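# The Wimgate Comparison

Lenka Mikuš had been promised a gripper that could hold anything, which was the same promise she'd been made in December, by a different salesman with a better coat.

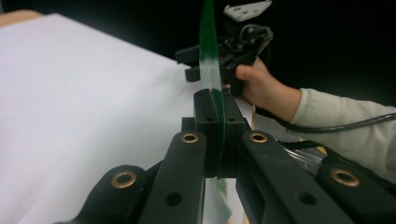

"Green sheet," said Bijan. "Trial one."

"Who chose the sheet?"

"The people at Niltalholm. They want to know if we can pick up thin plastic without creasing it."

"Do they pick up thin plastic?"

"They wrap cheese, Lenka. I assume so."

She wrote *trial one* on her pad and left the rest of the line blank. There were two hand grippers on trial. The Hander cost 734 dollars and came in a box with foam cut to its shape. The Najafi cost 2,950 and came in a bag. Both had black fingers and a handle you squeezed, and both were supposed to teach a robot arm how to do a job by having a person do it first. She had read the brochures twice. The brochures agreed with each other so completely that she suspected one writer had been paid for both.

"It holds," Bijan said.

"It's a clamp. What did you think it would do?"

"I'm saying it holds for the record."

"Then say how long."

He looked at the clock over the door and said he would start again.

She didn't dislike Bijan Bakhtiari. He had been at Wimgate four years longer than she had, and he could fix a stripped thread with a matchstick and some glue. But he wanted the machines to be good. He wanted it the way people want their nephew to be good at the piano, and it made him a poor judge. When the Hander dropped a washer the day before, he had told her the washer was slippery. When the Najafi dropped the same washer, he said it had been a long afternoon.

"Pass it across," she said. "One to the other. That's what they asked for."

"That's the hard one."

"I know it's the hard one. It's the only one they'll watch."

He passed it across. The second gripper took hold a little too high, the sheet bowed, and for a moment both of them were squeezing and neither was willing to be first to let go. Then he opened the wrong hand. The sheet slid off the edge of the table and went down to the carpet without a sound.

"That was me," said Bijan.

"It's always you. Who else would it be? The whole idea is that it's you."

He picked up the sheet and wiped it on his trouser leg. She wrote *dropped* and, after thinking it over, *operator*, and then she crossed out *operator*. The robot was going to learn from him. If he was tired, it would learn tired. She had raised this at the first meeting and been told that the numbers smoothed it out. She had asked which numbers. Someone had shown her a chart with 1,184 dots on it and moved to the next slide before she could find out what one dot was.

"Again," she said.

They did 12 passes with the Hander giving and the Najafi taking, and then they swapped. By the end Bijan had worked out that you had to pinch low with the first hand and wait. Lenka counted to herself while he waited. On the early passes she got to five. On the last one she got to two.

"See?" he said. "It's getting better."

"You're getting better."

"Same thing."

"It isn't the same thing at all. If I give you a pair of kitchen tongs and leave you here until supper, you'll get better with those too. I wouldn't send Niltalholm an invoice for it."

He laughed, though she hadn't meant it as a joke, and squeezed the Najafi open and shut a few times in the air. It had a nice action, she would admit that. The Hander had a faint scrape halfway through its travel, like a drawer with a pencil caught behind it. She had put that in her notes under *noise* and given it a whole line. She wasn't sure that a scrape was worth 2,216 dollars to anybody.

"Try the tongs," she said.

"What?"

"From the break room. Try the tongs."

"They aren't in the comparison."

"I'm putting them in."

He went, because it was easier than arguing, and she sat alone with the two grippers and the green sheet. Without his hands in them they looked like things left over from a repair. She picked up the Hander and tried the sheet herself. It caught first time. She put it down again quickly and looked at the door.

Bijan came back with the tongs and a cup of coffee. The tongs had rubber ends, one of them chewed by the dishwasher. He pinched the sheet low, waited, and passed it to the Najafi. It went across without a bend in it.

Neither of them spoke for a bit.

"They don't record anything, though," Bijan said. "No angles. No width. You couldn't train on them."

"No."

"So it doesn't count."

"I didn't say it counted." She turned to a fresh page and ruled a third column. "Do it again with the tongs taking."

"Lenka, it's nearly six."

"Then we'll be done by seven."

He set the coffee down well away from the sheet and picked up the Hander. She heard the little scrape as it opened. Under *tongs* she wrote the price, which she had to guess at, and then the word *pending*, and waited for him to start.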